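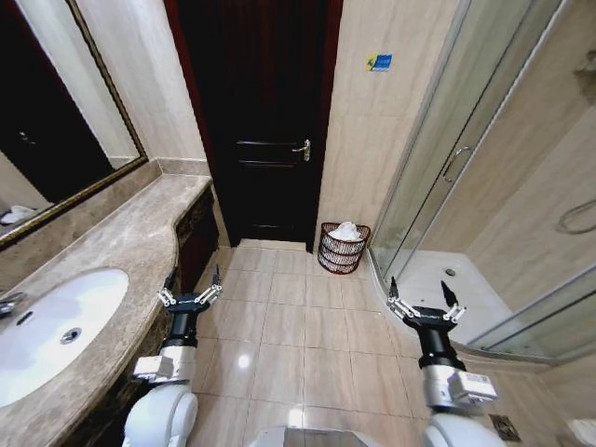
Como trabalhar com robô de dois braços em banheiro: as regras que usamos

Por Eulalia Escobar
Guias de operação > Ambientes domésticos > Banheiros

Quem já passou uma manhã com um robô móvel dentro de um banheiro sabe que é o cômodo mais traiçoeiro da casa, e olha que eu gosto muito de cozinhas complicadas. É apertado, brilha por todos os lados, tem vidro onde a gente esquece que tem vidro, e o piso muda de humor conforme o último banho. Quando começamos as sessões na pousada Huenchumán, em agosto, eu levei de Lalldale a mesma lista que usava para quartos e salas, toda confiante, e antes do almoço ela já estava rabiscada de cima a baixo. O guia que segue é a versão passada a limpo daqueles rabiscos.

Ele foi escrito para operadores e ajudantes da Wuldale que trabalham com o Hideo na configuração de dois braços com garras de dois dedos. Se você usa outro equipamento, aproveite o que servir, mas confira os limites no manual do fabricante, que sempre manda mais do que eu.

Antes de levar o robô até a porta

Comece sozinho, a pé, sem pressa. Entre no banheiro, pare no lugar onde o robô vai ficar e olhe dali. Depois agache e olhe de novo, agora na altura das garras. Muita coisa que parece longe quando estamos em pé fica bem perto quando os braços estão estendidos: a quina da bancada, o puxador do box, a borda da bacia do chuveiro.

Feito isso, siga esta ordem:

1. Fale com quem é responsável pelo cômodo e combine o horário. Em casa de família, bata na porta mesmo que tenham dito que não há ninguém. Em pousada, pendure o aviso na maçaneta do lado de fora.

2. Recolha tudo o que for pessoal. Escova de dentes, remédio, lente de contato, aparelho de barbear, roupa usada. Vai tudo para uma caixa com tampa, e a caixa sai do banheiro. Se o robô grava imagens, essa etapa é obrigatória e não se negocia, nem quando o hóspede diz que não se importa.

3. Passe um pano seco no piso inteiro, inclusive atrás da porta e junto ao box. Depois passe a palma da mão. Se a mão escorrega ou sai úmida, espere. Já esperei 16 minutos sentada numa banheira vazia, com o termo de autorização no colo, e foi um tempo muito bem gasto.

4. Tire tapetes de pano e tapetes de borracha. Eles enrolam, prendem nas rodas e, o que é pior, escondem ralo.

5. Localize os ralos do piso. Confirme que a grelha está encaixada e não balança quando você pisa. Grelha solta significa que não se trabalha naquele trecho até alguém fixar.

6. Desligue da tomada secador de cabelo, barbeador e qualquer outro aparelho, e guarde os fios.

7. Feche bem as torneiras e o registro do chuveiro. Se alguma pinga, anote e ponha uma toalha dobrada embaixo do pingo, fora do caminho da base.

Soleira, degrau e piso brilhante

A soleira merece um parágrafo só dela, porque é onde vi mais gente boa errar. O ressalto junto à porta pode ser discreto e ainda assim desequilibrar a base se ela subir torta. A regra da casa é atravessar sempre de frente, na velocidade mínima, com os braços recolhidos e um ajudante do lado de fora. Se o ressalto passar do que o manual da base permite, usa-se a rampa; se a rampa não couber, aquele banheiro fica para outro dia e pronto. Não se levanta robô no muque, por favor. Eu sei que dá vontade.

Quanto ao piso brilhante, faça o teste da luz. Acenda as lâmpadas que vão ficar acesas durante a tarefa e veja na tela do operador onde o reflexo cai. Uma mancha clara no azulejo pode confundir a leitura de profundidade, e uma poça pequena debaixo dessa mancha passa despercebida com facilidade. Se o reflexo cobrir justamente a área em que a garra vai descer, mude a iluminação ou mude a posição da base antes de começar — no meio da tarefa é tarde.

Vidro e espelho

Vidro limpo é bonito e é um problema. Um painel transparente de box pode simplesmente não existir para o sensor, que enxerga a parede lá dentro e conclui que o caminho está livre. Nos boxes de frente curva a coisa piora um pouquinho, porque a distância entre o cotovelo do braço e o vidro muda a cada grau que a base gira.

O que fazemos:

Marcamos a zona proibida no mapa à mão, contornando a curva com folga, sem confiar no contorno automático.

Decidimos antes se a porta de correr fica aberta ou fechada, e ela não muda de posição durante a sessão. Se a tarefa for abrir a porta, essa é a tarefa do dia, com o limite de força reduzido e mais ninguém no cômodo.

Não apoiamos ferramenta, pano ou balde no trilho.

Conferimos o vidro com os olhos e com uma lanterna. Trinca, lasca na borda ou puxador frouxo encerram o trabalho antes do começo.

Com o espelho o cuidado é parecido, mas o erro é outro: o robô pode "ver" dentro dele uma porta ou uma pilha de toalhas que está, na verdade, às suas costas. Já vi um planejador muito educado tentar buscar uma toalha refletida. Inclua o espelho na lista de superfícies ignoradas e, na dúvida, cubra a parte de baixo com um lençol liso. Lembre-se também de que espelho mostra gente. Quem fica na porta acompanhando pode aparecer na gravação, e precisa ter concordado com isso.

Como posicionar os braços

Minha recomendação para a entrada e para os deslocamentos curtos é sempre a mesma: garras vazias, braços recolhidos para a frente do corpo, nada passando da lateral da base. Só depois que a base parar e o freio confirmar é que os braços se abrem para a posição de trabalho.

Se um braço fica do lado da bancada e o outro do lado do box, como é comum em banheiro comprido, trate cada lado como um risco separado. Do lado da bancada, o perigo costuma ser a borda de pedra, sobretudo quando ela avança em curva. A garra que desce reta para pegar algo no chão pode bater no tampo na hora de subir, e essa batida estraga dedo de garra e lasca pedra na mesma pancada. Programe a subida com um recuo primeiro. Do lado do box, o movimento perigoso é o de abrir o cotovelo para fora, e nesse caso a gente limita a junta por software antes de qualquer ensaio.

Abra e feche cada garra uma vez no vazio, olhando os dois dedos. Se um demora mais que o outro, ou se há um estalo, volte para a bancada de manutenção. Repita com o outro braço. Parece cerimônia, eu sei, e os operadores novos sempre me olham com aquela cara, mas faça assim mesmo.

Para objetos, comece pelos macios: toalha dobrada, rolo de papel, esponja. Louça, frasco de vidro e tudo o que tenha líquido só entram na lista depois de 17 repetições limpas com os macios naquele mesmo banheiro. Repetição limpa é a que termina sem toque na bancada, no box ou na parede, e sem intervenção do operador.

Sobre lixeiras

Cesto de lixo de banheiro contém o que contém, e o robô não deve ser a primeira mão a descobrir. Um ajudante de luvas esvazia o cesto, troca o saco e verifica se não há lâmina nem agulha. Se a tarefa for recolher papel, use papel novo, amassado na hora. Cesto trançado pede uma atenção a mais: a ponta do dedo da garra entra nos vãos da trama e, na hora de soltar, o cesto vem junto. Nesses casos pegamos pela borda de cima, com abertura pequena, e o saco deve estar bem preso para não ser puxado.

Porta: aberta ou fechada?

Essa é a pergunta que mais recebo. Minha resposta curta é que a porta pode ficar fechada se o operador estiver dentro do banheiro, tiver a parada de emergência na mão e houver outra pessoa do lado de fora que saiba da sessão. Em qualquer outra situação, porta aberta e calçada. Nunca trancada, em hipótese nenhuma, e se a maçaneta for de alavanca confirme que ela abre pelos dois lados antes de o robô entrar.

O operador também precisa de um caminho livre até essa porta. Se, com os braços abertos, o robô tapa a passagem, então quem acompanha fica do lado da porta e o robô do lado de dentro. Se a tarefa pedir o contrário, controle remoto, e ninguém lá dentro.

Pessoas e paradas

No máximo duas pessoas no cômodo, contando o operador. Crianças e bichos ficam em outro ambiente, com porta fechada. Ninguém põe a mão dentro do alcance dos braços com os motores ligados, nem para ajeitar a toalhinha que caiu torta (essa regra existe por minha causa, confesso, numa tarde de sábado em que eu já estava cansada).

Teste a parada de emergência no começo de cada sessão, e de novo se a bateria for trocada. Pare sempre que:

aparecer água no piso, mesmo pouca;
a base se mexer sem comando;
alguém de fora entrar ou bater na porta;
a imagem da câmera embaçar;
o operador perder de vista uma das garras.

Vapor é motivo de parada também. Depois de um banho quente, deixe o banheiro arejar até o espelho ficar limpo e os azulejos não molharem o dedo.

Ao terminar

Recolha os braços, tire o robô de frente ou de ré, mas sempre com o ajudante na soleira, e só então mexa no resto. Devolva cada objeto ao lugar de onde saiu. Eu fotografo a bancada antes de guardar as coisas, porque a memória da gente prega peças com frasquinhos parecidos. Limpe os dedos das garras com pano levemente umedecido e seque bem as articulações.

Na ficha da sessão, anote: cômodo, estado do piso, tarefas feitas, cada toque em superfície fixa (mesmo sem marca) e cada parada, com o motivo. Fichas de banheiro ficam guardadas por 100 dias. As gravações seguem o prazo que estiver no termo assinado, e se o termo não disser prazo, ligue para mim antes de copiar qualquer arquivo.

Equipe nova acompanha 4 sessões como ajudante antes de assumir o comando em banheiro, ainda que já opere muito bem na cozinha. A ficha em branco e o modelo de aviso para a maçaneta estão na pasta de formulários, junto com o mapa de zonas proibidas dos banheiros que já visitamos. Se o seu ainda não tem mapa, desenhe um à mão mesmo e me mande, que eu passo para o sistema.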